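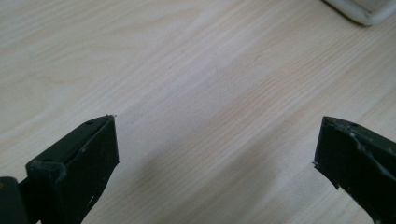
How do you clean a pale wood-look tabletop without leaving streaks?

Use a soft cloth wrung out in warm water with one drop of dish soap, wipe along the grain, then go over it again with a dry cloth.

I get that one in my inbox more than any other, so it goes first. Now, the table itself!

The Fosta tabletop is the one I sell the most of at Trotoria, and it's also the one I eat my breakfast on. The color is a light beige, with creamy bands and some warmer tan streaks running through it. The grain is soft and wavy, and a few darker lines curve across it. I've had customers tell me they expected something yellower from the shop page on their phone. It's a quiet color – it goes with white walls, gray walls, and the awful green in my back hallway.

The finish is smooth and matte. I went back and forth on this when I was picking what to stock (there was a glossy one too, and it was cheaper), but I do a lot of paperwork by a big window and I was tired of squinting. The matte one is so much easier on the eyes in daylight. Crumbs hide on it a little too well, I'll give you that. Run your hand over it before you put down anything made of paper.

What you get

The top on its own, 26 mm thick, with the edges already finished. It comes in 2 lengths, and you choose at checkout. Legs are separate. The Saab trestles fit, and so do the plain screw-in legs if you drill your own holes. Screws come with the legs and not with the top, so please check your cart before you email me!

Weight is 19 kg for the shorter one. I can carry it up a flight of stairs by myself but I complain the whole way. For the longer one, find a friend.

Hot dishes

Use a trivet. I put a Pirex baking dish straight from the oven onto my old top and got a cloudy ring that never left, and I'd sooner not find out what this one does. Cups of coffee have been fine on mine so far, though I wipe up drips when I see them. Nail polish remover should stay in the bathroom.

Price and delivery

The shorter top is 2,485 with delivery included, and the longer one is priced on the order form because freight changes with where you live. I pack them flat with cardboard corners. Open the box on a rug or a blanket and keep the corners until you've decided you're keeping the table, as returns have to travel in the same packing.

I'm out of the longer length right now and the next batch is due in December. Leave your email on the order form and I'll write when they're on the shelf.

Page updated October 2021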